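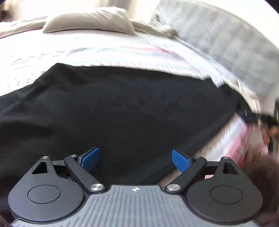
Do I really need to iron my sheets?
Only if you enjoy it. Pull them out of the dryer a little early, fold them while they're warm, and smooth the top one flat with your hands once it's on the bed. By the second night you won't be able to tell the difference.

I get asked that one more than anything else, and I'm always a bit sorry to disappoint the ironers (I was raised by one!). But it's a good way into what I wanted to write this month, which is the case for a patterned white bottom sheet and something dark thrown over part of it.

I came to this by accident. Last November I stayed five nights at a guesthouse in Tirnance, a place with terrible coffee and the best bed I've ever slept in. White sheets with a little pattern running through them, and a plain black throw over the foot end, nothing else. No bolster, no six cushions to pile on a chair every night. I came home, looked at my own bed with its quilt and its other quilt and the cushions, and started hauling things off to the hall closet.

The sheets first. I'd always bought plain white because it felt grown-up, but plain white shows every crease and every crumb, and I eat toast in bed. A small print forgives a lot. Mine came from Quinlan, a linen shop two towns over that still cuts to order, and I bought two sets so one can be in the wash. They weren't cheap. I've had them through 12 washes now and the print hasn't faded, though the elastic on one fitted corner is already going and I've had to tack it with a few stitches.

Then the dark layer. Mine's a flat black cotton cloth, 96 inches long, sold by Girkon as a table cover, and I don't care one bit what it was sold as. It's heavy enough to stay where I put it and light enough to kick off in June. It also means I can fold laundry on the bed, or dump a suitcase there, without fretting about the white underneath. Black does pick up lint like crazy, so keep a roller in the nightstand. If you have a pale cat, go for charcoal or a muddy brown and save yourself the trouble.

Wash it alone the first few times! I threw mine in with the pillowcases and they came out the color of dishwater. An overnight soak brought them most of the way back, but there's one I keep at the bottom of the stack.

As for how it should sit, I've tried it folded in a strip, tucked in tight, and just shaken out and left. Shaken out wins every time. Grab two corners, give it one good snap, let it land over the half of the bed you reach first, and walk away. Tucking looked too much like a hotel to me, and the strip slid off onto the floor by Tuesday.

My sister-in-law over in Gustberg does hers with a mustard blanket and it looks wonderful, so don't take black as gospel. She still irons her sheets, too.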